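How many demos for a sink wiping task, and should I clear the sink first?

Asked September 6, 2026 in Data Collection
Tags: teleoperation, imitation learning, wiping

I'm recording teleoperated demos for a bathroom cleaning policy. The task is one arm wiping the flat part of the sink top with a cloth. So far I have 400 episodes, all on the same vanity, with the cloth starting in the same spot and nothing else on the sink.

The policy does fine when I set things up exactly like the recordings. If I move the cloth a few inches or leave something in the basin, the gripper closes on air or stops halfway and hovers. I was planning to keep going until I hit 2000 episodes the same way. Is that worth the time, or should I change the setup now? I'm one person with one robot, and each reset takes me a while.

3 answers

Answer 1 (accepted)

Stop and change the setup before you record more. If all 400 start the same way, the next 1600 will mostly teach the model what it already knows.

What worked for us on a similar task was splitting the recording into short blocks. We did 18 episodes per block, then changed something: where the cloth starts, how it is bunched up, which side of the rim gets wiped, what is left on the sink. Write down the setup at the start of each block so you can filter later. Keep your old episodes, but sample them less often in training or they will drown out the new ones.

Also check your hovering failures against the recordings. Our operators used to pause before pressing down, to line things up, and the policy learned the pause. We trimmed the long idle stretches and it got a lot better. Don't trim all of them, though. Short stops before contact are fine.

For evaluation, hold out cloth positions you never record. Otherwise you can't tell if it learned anything.

Answer 2

Get a better gripper. We had the same problem with a Nijs and it went away when we switched to the Urnier.

Comment: Switching grippers means the old demos may not carry over. I would not do this with 400 already recorded.

Answer 3

Agree with the first answer on variety. I'd add two things from the Brurnmont bathroom set, which I helped record in August.

Leave clutter in on purpose, but keep it small at first. If every demo has a clean sink, the model treats anything new as a reason to stop. We changed the clutter between blocks and told operators to ignore it unless the task was to pick it up. 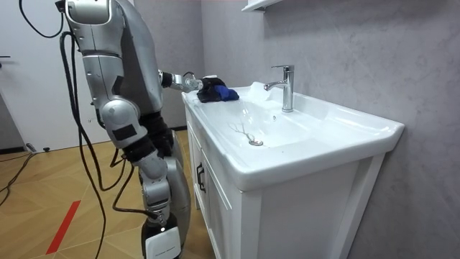

Contact is the part I would spend your extra episodes on. Wiping needs the cloth held down through the whole stroke, and a lot of new operators let the wrist drift up near the end. In a setup like this one the gripper is pressing a crumpled cloth on the left rim, and there is a thin forked piece, like a twig or bent wire, down by the drain that has nothing to do with the wipe. I'd label that kind of episode "rim wipe, clutter in basin" and keep it apart from the ones where the basin gets cleared. If you mix them under one instruction, you get a policy that sometimes goes for the clutter with the cloth still in its grip.

On resets: drop the cloth from a little above the sink top and leave it how it lands. It's faster than placing it and you get different folds for free. Replace the cloth now and then too. We used 2 colors for most of the set, and that was too few. It did noticeably worse on a plain white cloth against a white sink.

Róisín Ní Bhriain

Comment: Did you log force at the wrist or only joint positions?

Reply: Only positions and gripper state for the first part. We added force later through Plusora and I wish we had it from the start. If your arm can report it, turn it on now even if you don't train on it yet.

Comment from asker: Thanks, going to try the blocks. I'll start with cloth position only and add clutter after that.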